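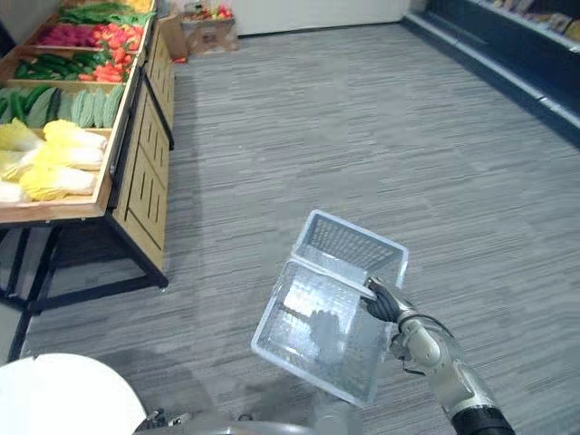 Figure 1. Transparent basket held at one corner of the rim, multi-fingered hand, mock grocery aisle.

Unit 3: Faults in grasping. Case A, loss of grip without an alarm

Course notes, Tane Ellery. Read before the lab at Kutbridge.

1. Fault record

In July the Pakell controller logged 1,442 grasp attempts on mixed goods. Of these, 49 were entered as "held" although the object had left the hand. No alarm was raised in any of the 49. The log was checked by hand by Grażyna Szczepańska, whose table is in the appendix.

2. What the controller tests

A grasp is marked "held" when two conditions are met:
(a) the motor current in the closing fingers is above the set level;
(b) the fingers have stopped before reaching the fully closed position.
Both are read once, at the end of closing. Neither is read again during the lift or the carry. A slip after that point is not seen.

3. Rim grips

A basket gripped at a corner hangs off-centre, and its weight turns it about the fingers. The turning load rises with the contents and with arm acceleration. Condition (b) stays true if a finger catches on the rim, even when the rest of the grip has failed. Clear plastic adds a second difficulty: depth readings may pass through the wall and return the floor. The camera check therefore cannot be relied on to confirm the basket.

4. Finger and thumb grips

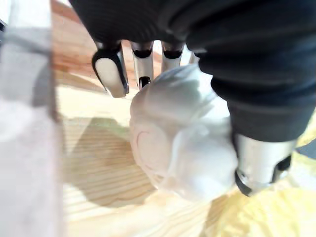
Figure 2. White rounded object held between fingers and thumb on a wooden tabletop. The leftmost finger is clear of the object.

The current test adds up all closing fingers. It does not ask which of them are in contact. With one finger clear, the remaining contacts must carry the load, and the sum may still pass. Soft objects make this worse: the surface gives, current rises slowly, and the reading depends on when it is taken.

5. Changes made

Arnar Kárason's revision reads current per finger and repeats the test throughout the carry. If contact is lost at the thumb, the arm slows to a stop and holds position. It does not open the hand or try again until the operator has reset it.

6. For the lab

Keep outside the marked floor area while the arm is powered. Work in groups of 3. Bring the Wihongi log sheets; Ebony Bolger has spare copies.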